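Serberg Caption Desk
Live captioning and subtitle correction for small broadcasters
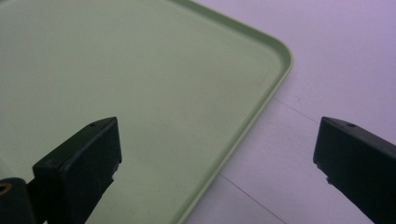 Pale green tray with a raised rim and a rounded corner.

Your captions are running four seconds behind the speaker and have just turned the mayor into a mare. Caption Desk sits between your speech engine and your encoder, holds the text for a moment, and lets a person with a keyboard fix it before it goes out.

Set the hold anywhere from 3 to 11 seconds. Longer holds catch more mistakes and annoy more sports fans. Pick your enemy.

Word lists
Load up to 300 names per show, with accents. Šťastný comes out as Šťastný, including both of the marks your last system threw away. Lists can be shared between channels, or kept private if the other channel can't be trusted with them.

Correction keys
Every fix is one key or two. Tab jumps to the next doubtful word, Enter takes the suggestion, Escape sends the line as it stands and lets the viewers write in.

After the show
Save the corrected text as SRT, WebVTT or plain transcript. Timing is moved back to match the speech, so the replay looks as if you knew what everyone was going to say.

What's in the box
Caption Desk unit, 1U rack height
Jimon keypad with 57 marked keys
Power cord
Printed quick guide, in a type size we have heard about

Works with
SDI and IP inputs. Closed captions in 608 and 708. One unit handles one channel - for a second channel you need a second unit, and yes, we did think of that.

From a customer
"We used to get three complaint letters a week about the captions. Now they're about the weather presenter." - Kaisu Aaltonen, news operations

Software 11 is a free update for all current units. Restart the unit after you install it, and please don't do this during the news.

Ask for a quote or a loan unit. Loans run for one month and the keypad has to come back too.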